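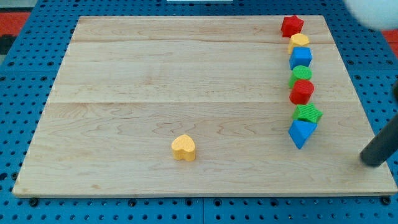 Denstead Vuvik 2 Conference Phone Service

Last updated: November 12, 2019

The Vuvik 2 is a voice and messaging service for organizations that need shared telephone numbers without a desk telephone at every seat. Calls, voicemail and text messages sent to one number are delivered to every device signed in to the account. The service is supplied by Denstead and replaces the original Vuvik line, which is closed to new orders.

Service overview

Each Vuvik 2 account includes one main number and up to 36 extensions. An extension may be assigned to a person, a department or a meeting room. Users sign in through the desktop program, the mobile application or a current web browser, and may be signed in on several devices at once. When a call is answered on one device, the others stop ringing.

Conference calls are opened from the keypad screen. A single conference accepts up to 200 callers, of whom the account holder may mute any or all. Callers who do not use Vuvik join by dialing the main number and entering the meeting code.

Voicemail and transcripts

Voicemail is stored for as long as the account remains active. A written transcript is prepared for each message in English or Spanish and is sent by email or shown in the application, according to the user's settings. Transcripts are produced automatically and may contain errors, particularly in proper names and street addresses. The recording should be consulted where exact wording matters.

Text messages

Text messages may be sent and received on the main number. Extensions do not have separate text service. Group messages, pictures and short audio files are supported — video files are not. Message history may be exported as a plain text file from the Records page.

Moving from the original Vuvik service

Existing customers keep their numbers. Contacts, greetings and blocked callers are transferred when the administrator selects Move Account. Call forwarding rules are not transferred and must be entered again. Voicemail saved under the original service remains available in the Archive folder, without transcripts.

Customers using the Sarmiento desk adapter should install firmware 719 or later before moving the account. Earlier firmware will register with the service but will not display caller names. The Brarkau wall unit is not compatible with Vuvik 2.

Emergency calls

Emergency calls are routed according to the street address on file for the extension. Administrators are responsible for keeping these addresses current. The service does not operate during a power or internet outage unless the user has a mobile data connection.

Ordering

Vuvik 2 is offered on monthly or yearly terms. Orders are accepted through the Denstead account page or by written purchase order. Number transfers from other carriers are requested after the account has been opened, and the previous service should not be canceled until the transfer is confirmed.

14 shares | 3 comments

Comments

deskline_r: Moved our office over this week. Greetings came across fine. Forwarding rules had to be typed in again, as stated, and we had a lot of them.

pmk: Is there any plan to support the Brarkau unit? We have one in each hallway and would rather not replace them.

Tollgate Office: Please consider text service on extensions. Our front desk and billing both need it.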